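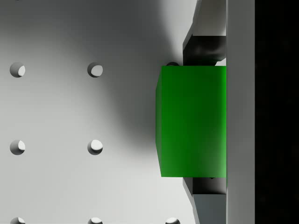 Picture credit: Starkbridge simulator, Fistitow gripper set

I sell the Fistitow two-finger gripper and I use it myself most days, so I'd like you to hear about the grip-hold fault from me before you order (or before you update, if you've already got one).

Last February I loaded version 3 of the gripper software and ran my usual pick test in the simulator. Close on the green cube, lift, carry, set down in the crate. I've done it so often I could do it asleep! Out of 140 runs, the fingers let go early in 32. There was no warning light and no error message, and the log said "holding" the whole way across. A dropped cube in a simulator hurts no one, but I had the real arm booked in for glass jars the same week, and I went a bit cold thinking about it.

The trouble was in the part that checks finger pressure. If the arm changed speed while the fingers were still settling, the software took an old reading, decided the grip was too tight and eased off. Ngui, who make the control board, sent a fix within the fortnight and I've been running it ever since.
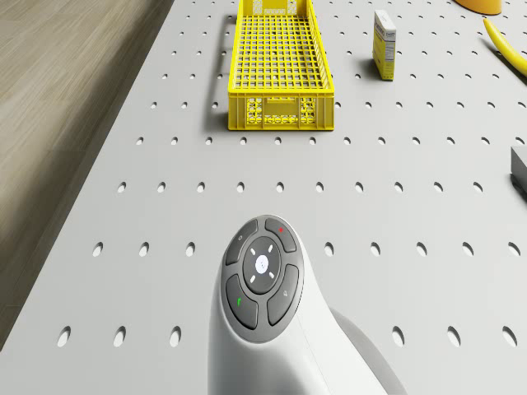
Source: Starkbridge simulator / Brusbridge test table

My test table is the Brusbridge pegboard layout, and I now try other shapes on it as well as cubes, at three speeds. I've done 301 runs on the fixed software with no early release. Lovely.

If yours is on version 3, please don't lift anything breakable or work with your hands under the arm until you've updated. You'll find the version number on the start-up page. Every gripper I send out now has the fix loaded already, and if you're stuck with an older one, drop me a line and I'll talk you through it.

Page updated 20 Nov 2019

We use cookies to remember your basket. By carrying on you agree to this. Accept | Find out more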